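3. First use and your first pot of beans

Before you start, read section 2 (Where to put it). If you skipped section 2, the cooker is probably under a wall cabinet right now. Move it.

3.1 Washing the parts

Your Briggs 89 comes with the stoneware crock, the glass lid, the wire rack, the lid clip and the drip cup. The drip cup is packed inside the crock under a sheet of cardboard and is thrown away by a surprising number of owners. Replacements can be ordered from the Lurndale parts counter.

1. Take out all packing, including the paper ring between the crock and the base.
2. Wash the crock, lid and rack in warm water with dish soap. Rinse twice.
3. Wipe the base inside and out with a damp cloth. Do not put the base in the sink, and do not put it in the dishwasher "just on the top shelf."
4. Dry everything, then snap the drip cup into the slot at the back until it clicks.

CAUTION: The crock does not like sudden changes. Never pour cold water into a hot crock or set a hot crock on a wet counter. It will crack, and it will wait until it is full to do so.

3.2 The burn-off

New heating plates carry a thin film of oil from the factory. Running the cooker once with only water in it gets rid of this.

1. Fill the crock with 8 cups of water and put the lid on.
2. Plug in the cooker and turn the knob to HIGH.
3. Open a window.
4. Run for 20 minutes, turn the knob to OFF, and unplug.
5. Let the crock cool all the way down before you empty it.

NOTE: You may notice a smell like a warm garage. It fades by the second use. If it is still there by the fourth, call us.

3.3 What the knob settings mean

LOW is for anything you want to forget until evening. HIGH is for anything you forgot this morning. WARM holds food that is already cooked and will not cook anything, however long you leave it there. Janaka Matubbar in our Dremville test kitchen once answered a letter from a customer who had kept a raw chicken on WARM since Monday. The answer was short.

The crock may also be used without its base in a regular oven at up to 200 °F for holding side dishes. The lid may go in with it. The lid clip may not. 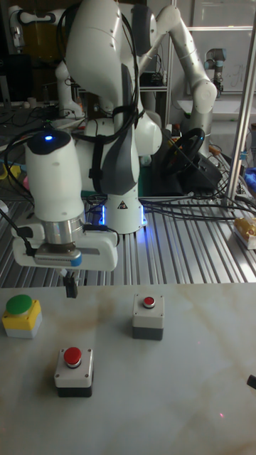
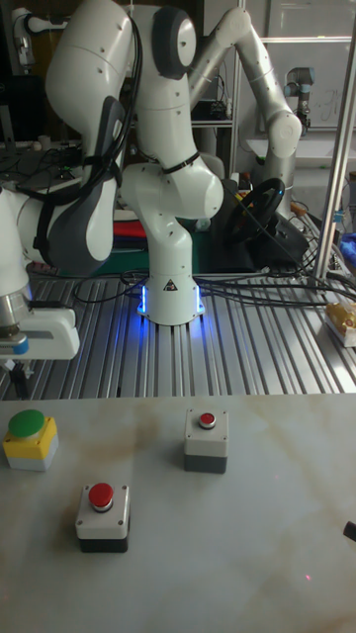
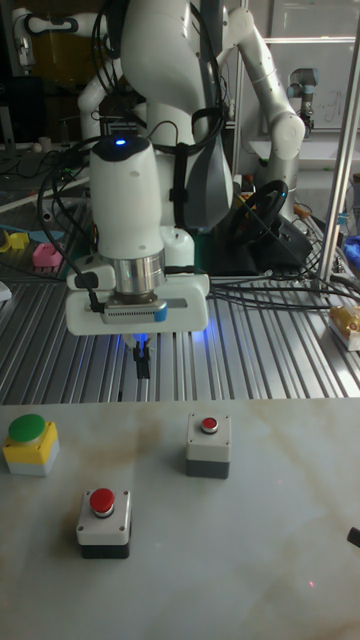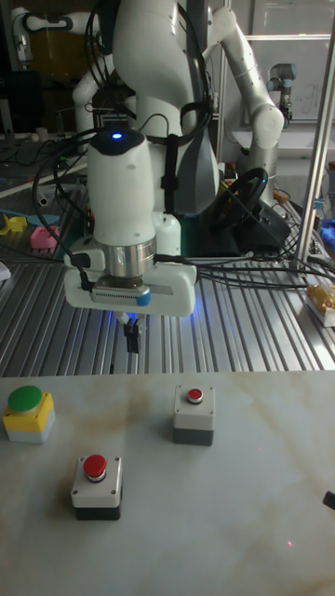

3.4 Your first pot of beans

We suggest beans because they are cheap, and your first pot of anything should be cheap. Use navy, pinto or black beans.

You will need: one pound of dried beans, one onion cut in half, two cloves of garlic, one bay leaf, two teaspoons of salt, and a spoonful of oil.

1. The night before, pick through the beans for small stones. There is usually one. Cover the beans with plenty of cold water and leave them on the counter.
2. In the morning, drain and rinse.
3. Put the beans in a saucepan with fresh water, bring to a full boil, and boil hard for ten minutes. Drain again.
4. Tip the beans into the crock and add everything except the salt. Pour in enough hot tap water to cover them by two inches.
5. Put the lid on, fasten the clip, and turn the knob to LOW.
6. Leave the lid alone for six hours. Lifting it to look lets out the heat, and the beans look much the same as they did before.
7. Taste five beans from different parts of the pot. One soft bean proves very little.
8. When all five are soft, stir in the salt, fish out the onion and bay leaf, and turn to WARM until supper.

CAUTION: Do not skip step 3, and never use dried red kidney beans without it. Undercooked kidney beans can make you quite ill, and a slow cooker by itself may not get hot enough to fix that.

NOTE: Beans still hard after eight hours are usually old beans. Asger Sveinbjörnsson, who wrote the recipe booklet in the back pocket of this manual, recommends turning to HIGH for another hour and then ordering a pizza.

3.5 Emptying the drip cup

Water runs down the inside of the lid and collects in the drip cup at the back. Empty the cup after every use – it holds very little and has no way of telling you it is full except by telling your counter.

1. Unplug the cooker and let it cool.
2. Press the tab and slide the cup straight out. Tilting it will do what you would expect.
3. Rinse, dry and refit.

For stains on the crock, see section 5. For a lid that rattles, see the Narken clip adjustment in section 6.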